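Community > Prendergast Residents' Association > Meetings > Minutes

PRENDERGAST RESIDENTS' ASSOCIATION
Minutes of the Regular Meeting, September
Held in the ground floor meeting room, Prendergast Building

1. Call to Order
The Chair called the meeting to order at 7:00 p.m. and confirmed that a quorum was present. The agenda was adopted with one change: the item on bicycle storage was moved ahead of the item on recycling at the request of a member who had to leave early.

2. Approval of Previous Minutes
The minutes of the June meeting were approved with one correction. Under item 5, "north stairwell" should read "north elevator lobby." The Secretary will post the corrected copy on the residents' page.

3. Matters Arising
a) Lobby lighting. The replacement fixtures have been installed on the ground floor. The timer has not yet been adjusted for the shorter evenings. The Secretary will write to building management.

b) Intercom directory. Several entries still show former residents. Members were reminded that changes must be sent in writing to the management office and cannot be taken by phone.

c) Roof door alarm. Management reports that the alarm was tested in August and is in working order. A member stated that the alarm could not be heard on the sixth floor. The Chair asked that a second test be carried out with a member present on that floor.

4. Bicycle Storage
The waiting list for bicycle spaces was discussed. The Secretary reported that a number of bicycles in the storage room carry no tag. It was agreed that notices would be attached to untagged bicycles in October and that any bicycle still unclaimed at the end of November would be referred to management.

A member asked whether cargo bicycles could be kept in the room. The present rules make no mention of them. The matter was deferred pending measurement of the doorway.

5. Recycling and Cardboard
The Association considered the change in the collection contract. Plonditance, the new contractor, collects cardboard on Friday morning only. Under the former arrangement with Brendari, cardboard was accepted with mixed recycling on any collection day.

The Secretary read the main terms of the new service. Cardboard must be placed in the blue container in the loading area. Boxes must be emptied and flattened. Food-soiled cardboard, including pizza boxes with grease on the base, goes in the general waste. Packing foam and plastic film are not accepted in the blue container and must be removed before boxes are brought down.

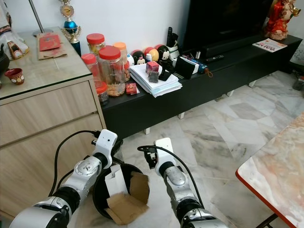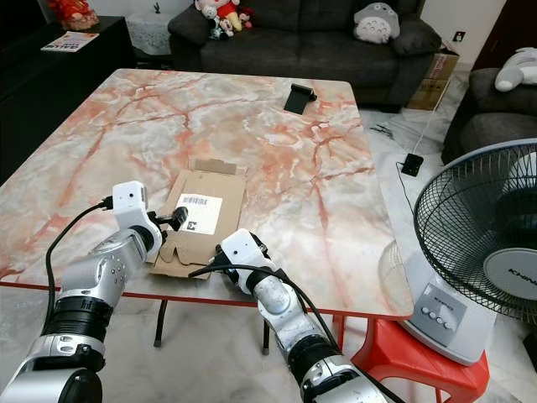
Cardboard box, opened.

Members raised the following points.

The lid of the blue container is heavy and does not stay up without being held. Management will be asked whether a prop or a lighter lid can be supplied.

Large furniture cartons do not fit through the container opening. The contractor has advised that cartons may be cut down, or left flat against the wall behind the container after 6 p.m. on the evening before collection. They may not be left in the corridor at any time.

One member objected to the single weekly collection and asked that the Association seek a second. The Chair noted that an additional collection would be charged at $319 per month and would have to be met from the common fund. After discussion, it was moved and seconded that no additional collection be requested at present and that the question be reviewed in January. The motion carried, with two members opposed.

It was further agreed that a one-page notice on cardboard would be prepared in large type and placed by the mailboxes and inside both elevators. A member offered to translate the notice into Spanish. The offer was accepted with thanks.

6. Laundry Room
The service agreement with Rimusa for the washers and dryers comes up for renewal in the new year. The Chair reported that the firm proposes to replace the coin boxes with card readers. Opinion was divided. Members in favor cited the frequency with which the coin boxes jam. Members opposed were concerned about minimum card charges and about residents who prefer to pay in cash.

The Secretary was directed to ask the firm whether one washer and one dryer could continue to take coins, and to obtain the proposed charges in writing before the next meeting. No vote was taken.

Members were asked not to leave detergent bottles on top of the dryers.

7. Heating Season
Building management will begin running the boiler in October. Residents whose radiators fail to warm up, or which leak at the valve, should report the fault to the office and note the apartment number and the room.

8. Other Business
A request to hold a children's party in the meeting room was approved, subject to the usual deposit and to the room being vacated by 6 p.m.

A member reported that the hallway window on the second floor does not latch. Referred to management.

9. Next Meeting
The next regular meeting will be held in November at 7:00 p.m. in the same room. Items for the agenda should reach the Secretary one week in advance.

10. Adjournment
There being no further business, the meeting was adjourned at 8:40 p.m.

Respectfully submitted,
The Secretary

2 comments | Share 6

Contact the Association | © Prendergast Residents' Association | Back to top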